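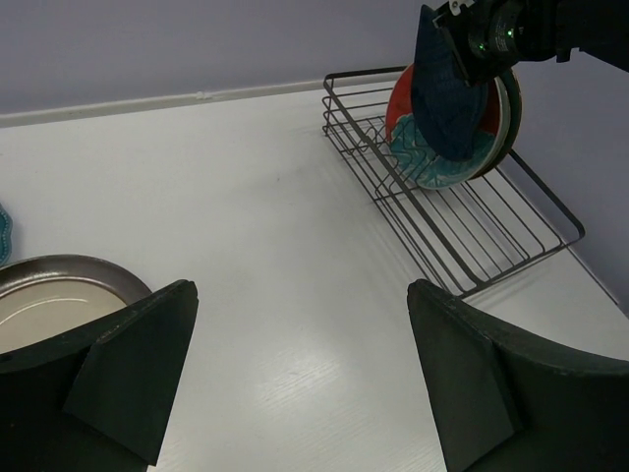 A patterned plate going into the back slots of a dark wire rack, with a navy mitt for the hot ones.

Getting Dishes to Dry Without Towels, Tears or a Second Rack

I own more dish towels than any adult should, and I have stopped drying dishes with them. A towel at the end of a big dinner is a damp rag with opinions. The rack does the job for free while you sit down.

Most racks are loaded badly, mine included until Asnakech Lemma stood in my kitchen one January and took everything back out.

Plates first, and at the back. If your rack has the taller loops at one end, those belong to the plates. Cups love to get in there ahead of them and then you are stuck balancing a dinner plate on a mug handle. Stand plates upright, all facing the same way, and skip a slot between the deep ones. Two soup plates nested together will still be wet tomorrow.

Lower them in by the rim. Let the bottom edge find the wires before you let go. Good plates mostly get chipped in the last half inch, by people who are already thinking about television.

Hot plates need a mitt. I rinse with very hot water, as it dries faster and leaves fewer spots, and for years I did the little dance from sink to rack with burning fingertips. An ordinary quilted oven mitt fixes this. Keep one for the sink and a different one for the oven — a wet mitt on a hot pan lets the heat straight through, and you only need to learn that once. Mitts are clumsy, so do one plate at a time and leave the glasses for bare hands.

Angle the rack. Square against the wall looks tidy in catalogs. Turned a little, it gives you a clear reach to the back slots, and air gets down behind it. It also keeps the drips off the baseboard, where they swell the paint and you find out in spring.

Wipe under it. An open wire rack with no tray drains onto whatever it is standing on. On a white top you will at least see the puddle. Fold one of your surplus towels in half and slide it under before you start, then hang it up after. Leave it there overnight and it will begin to smell like a pond.

Rust. Look at the feet and at the places where the wires cross. A dab of clear nail polish on a bare spot will hold for a few months. Mebrat Alemayehu swears by baking soda paste and an old toothbrush for the orange marks, and her Kenmont rack is 18 years old, so I have given up arguing. I bought a Raka with a folding hinge and it lasted one winter.

Empty it before bed, or at least before breakfast. A full rack is a cupboard with worse manners, and tomorrow's plates will get piled on top of today's.

Next time, wooden spoons, and why mine are all fuzzy.

We use cookies to remember your preferences and count visits to this page. By continuing to browse you accept our cookie policy. Accept | Manage settings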